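Gramthorpe Two-Arm Bench Cell
Setup, care and small repairs

Product page | Downloads | Spares | Ask the workshop
Page last revised 2020-10-23

The Gramthorpe is a bench with opinions. Two black arms mount on an aluminum extrusion frame set into a butcher-block top, and the pair will do careful joint work on long, thin or floppy parts for as long as you keep the bolts tight and the cables out of the way. Flemness builds the frame and top. The arms come from Navska and arrive in their own crates, with their own manual, which disagrees with ours on two points. Follow ours for the mounting and theirs for the wiring.

What's in the box

Bench top with frame fitted
Support legs and leg bolts
Corner brackets, already on, please leave them on
Yeh controller with power supply
Cable set, longer than you need
Hex keys, shorter than you'd like
A bag of spare rail nuts, because you will drop some

Placing the bench

Put it on a hard, flat floor. Concrete is good. Carpet is a way of finding out how much an arm can rock. Leave room on the operator's side for a mat and a pair of feet, and keep the desk with the keyboard close enough that you can reach it without leaning over the frame. The top weighs more than it looks, so lift it with a second person who has agreed to this beforehand.

Level the top before you hang anything on it. Then hang the arms, then level it again.

Mounting the arms

Slide the rail nuts in loose, set the mount plate over them, and run the bolts down by hand. Torque to 10 Nm in a cross pattern. The second arm goes on the opposite rail the same way, and it will seem easier, which is when people skip a bolt.

Bring both arms to the home pose before the first power-up. The controller will find home on its own if it must, but it takes the scenic route.

Cables

Most of our support mail is about cables, and most of that is about one loop, the one along the upper side of the arm. Too short and the wrist pulls it out at full reach. Too long and it finds something to catch on. Move the arm slowly through its whole range with the power off, watch the loop the entire time, and only then put on the ties. Thin sensor wires near the gripper should be left a little slack and checked often. They are the cheapest part on the machine and the one most likely to end your afternoon.

The handover check

Run this after any work on a gripper or a wrist joint. It needs one flat strip of light stock, stiff enough to hold its shape but willing to bend.

1. Start the program called HANDOVER at low speed.
2. Give one end of the strip to the left gripper and let it close.
3. Let the right gripper come in and take the other end.
4. Watch the middle of the strip as the arms settle. A slow bow means the home positions have drifted. A sharp kink means you skipped a bolt.
5. Open the right gripper first.

Repeat until it is boring.

Regular care

Wipe the finger segments with a dry cloth at the end of the day. Solvent takes off the grip coating and leaves you with two expensive pairs of chopsticks.

Every 200 running hours, check the mount bolts and the corner brackets, and look over each cable where it crosses a joint. Every 865 hours, change the wrist grease. We did not choose that number. Navska did, and has declined to round it.

Oil the wood each March, or whenever it starts to look thirsty. Keep oil off the rails.

Small repairs

Fault 27 is a gripper that thinks it has closed and hasn't. Power down, reseat the connector at the wrist, power up, rerun the handover check. If the fault comes back, swap the sensor lead.

A knocking shoulder is nearly always a loose mount. A grinding one is ours to fix, so stop the arm and write to us.

Clear hand tools from the arms' reach before any powered test. Gloves too. The grippers will pick up whatever the program sends them to, and they have no view on whether it was yours.

Ordering spares

Finger sets, sensor leads, rail nuts and grease ship from the Flemness workshop. Quote the serial number on the underside of the frame. Yes, the underside. We moved it for the next batch.

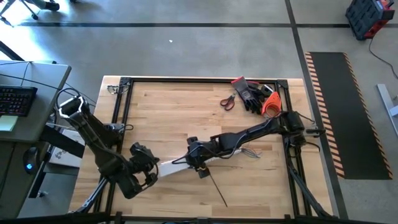
Controller parts are ordered from Yeh directly, and they will want the firmware version as well as the serial number. You'll find it on the second screen of the settings menu, under "Other."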